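Running the pickup robot on a room turn — quick guide for housekeeping

Updated Sep 7, 2019. Replaces the February sheet, bin that one.

For room attendants and floor leads at Centhorpe. If you're at Bredton your cart is different, ask your lead first.

Short version: the robot does floor litter. You do everything else. Beds, bath, surfaces, the final look — still you. Your name still goes on the room card.

What you need

Robot, charged. Tablet. Small bin with a clear liner. Spare liners in your apron. Gloves, same as always.

Before you start it

Walk the room first. One lap, eyes down. You're looking for glass, needles, coins, jewelry, medication, anything wet. Pick those up yourself and follow the normal lost property steps. Don't leave them for the arms.

Cables next. Appliance cords, phone chargers, the loose white ones by the wall. Push them back against the baseboard or unplug and coil. I know we all skip this. A cord in the pickup area is the number one reason for a stop.

Shoes and slippers: decide now. Guest still staying? Slippers go by the bed, by hand, before you press anything. Checked out and they're the disposables? Leave them on the floor and set the tablet to CHECKOUT. In STAYOVER the robot is supposed to leave footwear alone, but please don't test that with a guest's good shoes.
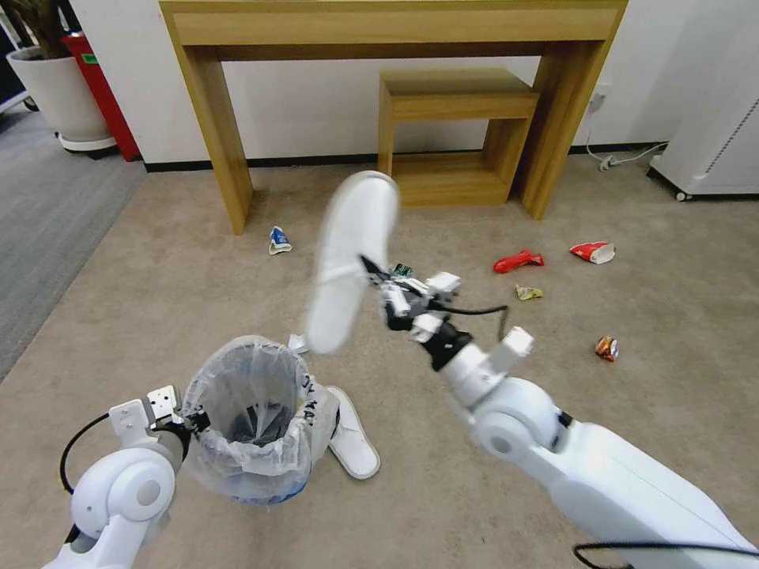

Slipper in the right gripper, left arm at the bin. Wrappers still to go.

Setting the bin

Liner folded well over the rim, all the way round. Push the folds down the outside so they aren't standing up. Bin goes on the left, close in, where the left gripper can reach the rim. Right arm does the picking. If you put the bin on the right it will just sit there and wait for you.

Big wads of liner hanging down can cover small stuff on the floor next to it. Tuck them in.

Starting

1. Wake the tablet, tap your floor, tap the room.
2. Pick STAYOVER or CHECKOUT.
3. Code is 1637. Same for everyone for now, yes we know.
4. Stand back behind the shoulder line and press START.
5. Wait for the first item to drop. Then go do the bathroom.

Please do wait for that first one. Most bad runs go bad right away and it saves you coming back to a stopped robot.
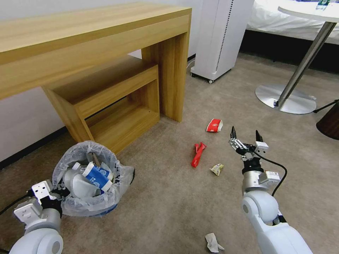 Wrappers are the easy part. Tissue is slower, it may take a couple of tries. Anything flat on the carpet — receipts, stickers, ticket stubs — just pick up yourself, faster. Same with anything under the desk or the stool. Pull the stool out if you want it to have a go, otherwise leave it for your own pass.

Cups: tip them out before they go in the bin. It can't tell if there's coffee left in there and you're the one carrying the bag.

If it stops

Yellow light: look at the tablet, it shows the spot. Move the thing, tap RESUME.

Red light: don't touch the arms. Press the big button, step away, call your lead. Do not pull an item out of a closed gripper. Use RELEASE on the tablet, then take it.

Two reds in one room, roll it out to the hall and finish by hand. You won't be marked down for that.

Full bin

The robot doesn't compress anything and it doesn't know when to quit. Long strips of packaging across the top are a bad sign, the next item tends to slide off. PAUSE, change the liner, RESUME. Pause first!! Every time. 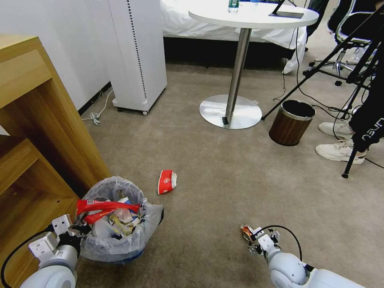

Red and silver wrapper held low, bin well filled. One red package left on the carpet.

Anybody else in the room (maintenance, trainer, your partner) keeps their feet and gear out of the pickup area. Tripods, vacuum hoses, chairs on casters too.

Finishing

Press END, wait till both arms fold. Then your own floor pass, then vacuum. Bag out, fresh liner in, room card signed.

What changes for you

Came up a lot in the sessions so writing it down.

Room times. Benari has kept the time per room at 30 minutes through the trial. The robot doesn't shorten it. If somebody tells you diffrent, ask to see it in writing.

Bending. Less of it, on messy rooms anyway. On a clean stayover don't bother bringing the robot in, it takes longer to set up than to grab one wrapper.

Hours. No shifts have been cut for the trial. It gets looked at again after 300 rooms and floor staff get a seat in that meeting. Bring your notes.

Extra work. Setup, liners and stops are real work, so log them. Tablet, LOG, pick the reason, done. Without logs it looks like the thing ran itself.

Who watches. The head camera is on while the arms are on. Off at END. Xiong keeps the last 1000 pickups to tune the grip and thats all the supplier gets under our agreement. Don't start it with a guest in the room.

Charging

Back to the linen closet at end of shift, plug in, check for the green light. Wipe the fingers with the blue cloth, no spray. Tablet on its own charger, the short cable, and please put the cable back.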